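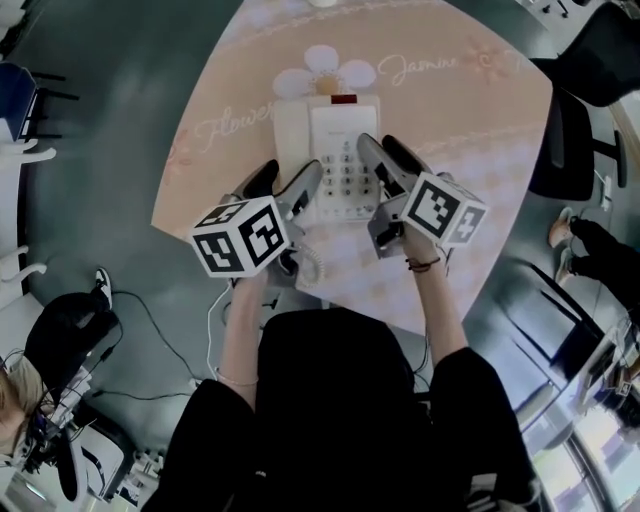 Pascal Collet
Bookbinder, paper and board repairs

May 27, 2026

Messina ledger, second day. Yesterday I took off the old spine, and this morning I could see better what we have. Under the leather there are three layers of old glue, one on top of the other. The first is animal glue, brown and hard like glass. The second is also animal glue, but paler. The last one is a white glue that somebody put on much later, and this is the one that gives me the trouble. It doesn't soften with the paste. It goes like rubber and pulls the paper with it if I am not careful.

I made a fresh poultice: wheat starch paste, quite thick, put on with the wide brush and covered with film so that it stays wet. After 15 minutes nothing moved. I waited 40 minutes and then the two animal glues came away well with the bone folder, held almost flat. For the white glue I stopped using water. I rolled it off dry with a piece of crepe rubber, a small part each time. It is slow but the folds of the sections stay whole.

Note for Cillian, who asked me what went wrong in January with the Gatora hymn book: I think the paste was too thin. The water went through the glue and into the folds before the glue was soft. You can see this later as a brown line along the inner margin. On this ledger I tested the first section only, left it for one hour, and opened it at the middle. No line. Then I did the rest.

The book weighs 1,993 grams without its boards. I write it here because Teresa wants to know it for the box. Please do not use the weight on the old form, it was taken with the boards and with a metal clip still on the cover.

Sewing: the thread is broken at the head in the first four sections and sound everywhere else. I don't want to sew the whole book again. I will take the loose sections back to the old cords with linen thread, entering by the old holes. The thread from Fasgate is a little too thick for this. If it is doubled in the fold the back will swell and the book won't close properly. We have one reel of the thinner thread left, with the green label, in the drawer with the needles. Ruairí, if you used it, tell me before you order more of the same thick one.

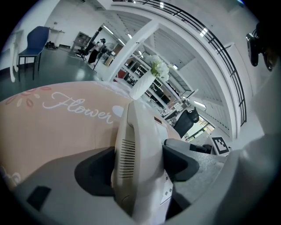
For the lining I tried two Japanese papers on a dummy made from waste sections. The lighter paper followed the shape of the back very nicely but it tore at the joint when I opened the dummy fully ten times. The heavier one held, and it was less pleasant to put down, it wants to lift at the edges while it dries. I put it under the 900 gram weight with felt between and the edges stayed down. I will use the heavier paper for the first lining and no cloth, unless Teresa thinks that the readers will handle it every day.

The boards. The back board is fine. The front board has a soft corner at the tail, split into its layers like pastry. I opened the layers with a thin spatula, put paste between them, and pressed the corner between blotters and small pieces of greyboard. Change the blotters tonight before you leave, whoever is last. They were quite damp when I looked at them after lunch.

Leather: not decided. Dinesh brought the sample card from Stullier and the two browns are both too red beside the old cover. In the window light the darker one looks closer, but under the lamp it is almost the colour of a plum. I prefer to buy the undyed calf and stain it here. It costs us one more day. Dinesh would like to see a stained piece first, which is fair, so I cut two strips from the offcuts and will try the walnut stain on one and the weak tea-coloured mix on the other.

Also: the fridge in the back is too cold again. The paste at the bottom had ice in it, and frozen paste goes grainy and must be thrown away. I turned the dial down to two.

To do next: sew the head of sections one to four, first lining, look at the corner. The old spine label is in the folder marked with the book's name, between two sheets of silicone paper. Don't flatten it yet, the gold is loose on the letter M.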